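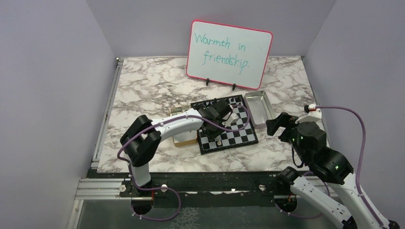
Unit 4 handout: Lettering a small whiteboard for a games table
Course notes, Harriet Mercado

4.1 Scope
These notes cover short messages on small framed whiteboards of the kind placed behind a chessboard or other tabletop game. Wall-mounted boards are treated in Unit 6.

4.2 Message length
Keep to two lines. "Warmth in friendship." is a workable length: three words, broken after the second, so that the longest word has a line to itself. A full stop is optional but should be used the same way on every board in the room.

Do not hyphenate. If a word will not fit at the chosen letter height, reduce the height of both lines.

4.3 Placement of text
Start high and leave the bottom strip blank. The lower part of a leaning board is the first to be hidden by tall pieces, particularly kings and queens on the far rank.

4.4 Marker colour
Teal-green on white reads well at table distance under ordinary room light. Yellow and pale orange do not. Wipe with a dry cloth first, then a damp one - faint marks left from earlier lettering show up once the board is tilted.

4.5 Standing the board
Boards with small front feet lean back. Check the following on a hard surface:
Both feet flat on the table.
Clear space between the feet and the chessboard border.
Writing legible from both players' seats.

On veined or patterned tops, line the board up with the table edge. The veining is irregular and gives a false reference. A board turned a few degrees is still readable, but the turn is more obvious when the chessboard is also at an angle.

4.6 Exercise
Work in pairs at one table. Letter a two-line message of no more than four words, stand the board behind the chessboard, and read it from each seat. Record letter height and viewing distance on the Pallow sheet.

Sheets go to Beathag Sutherland before the November session. Reading for next time: Rusnák, chapter on spacing.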